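Drukix watch timing records: read this before using them

What the set holds

2,723 timing readings from 931 mechanical wristwatches, nearly all automatics, gathered by members of the Drukix swap list. Each row is one watch in one position at one moment: rate in seconds per day, amplitude in degrees, beat error in milliseconds, plus calibre family, claimed power reserve and hours since full wind.

Where it came from

Owners sent in their own figures. Svetozár Hudec merged the spreadsheets and Ikechukwu Amadi threw out duplicates. I checked what was left and liked it less than they did. Most readings come from cheap desktop timing machines with a clip-on microphone, and I'd trust those for rate to a second or two. Amplitude is another matter. It depends on the lift angle being typed in correctly, and plenty of people leave the default of 52 alone whatever the movement in front of them.

Columns

watch_id: a number, no meaning
calibre_family: as given by the owner, tidied for spelling only
position: DU, DD, CU, CD, CL, CR
rate_spd: signed, plus is fast
amplitude_deg: see the warning under Where it came from
beat_error_ms: blank in many rows
lift_angle: what the machine was set to, if the owner wrote it down
hours_since_wind: the owner's word for it
claimed_reserve_h: copied from the seller's page
last_service: year or "never", and "never" often means "don't know"

Power reserve

People will come here to see whether a claimed 120 hours is real. I doubt this file can tell them. Only 49 watches have any reading taken past the third day, and those owners are the sort who buy a long-reserve watch and want it to do well. A movement still ticking on day five can also be keeping dreadful time, and a seller's page is under no duty to mention it. If you plot rate against hours_since_wind, drop every row where the hours are a round multiple of 24. I suspect most of those are guesses.

Known faults

The Preltora rows all came from one dealer's stock, so they were measured before sale. Treat them as a separate group.
Tichý hand-wound pieces are marked automatic in the August file. Branislav Brabec has fixed this in the merged copy but the old file is still going round.
Crown-left and crown-right were swapped by at least one contributor. We don't know which.
Vintage watches are thin on the ground and mostly freshly serviced.

What not to do with it

Don't rank makers. Alun Landeg tried, and Drostetti came top on four watches, all his. Don't quote an average rate as proof of anything either, as a watch ten fast and a watch ten slow will average out to perfect.

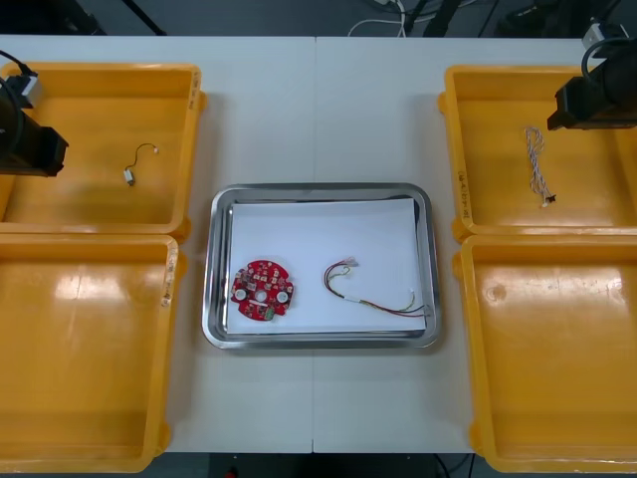
Corrections go to Mostafa Ghoneim, with the watch_id and the lift angle you used. Without the lift angle he will leave the amplitude as it stands.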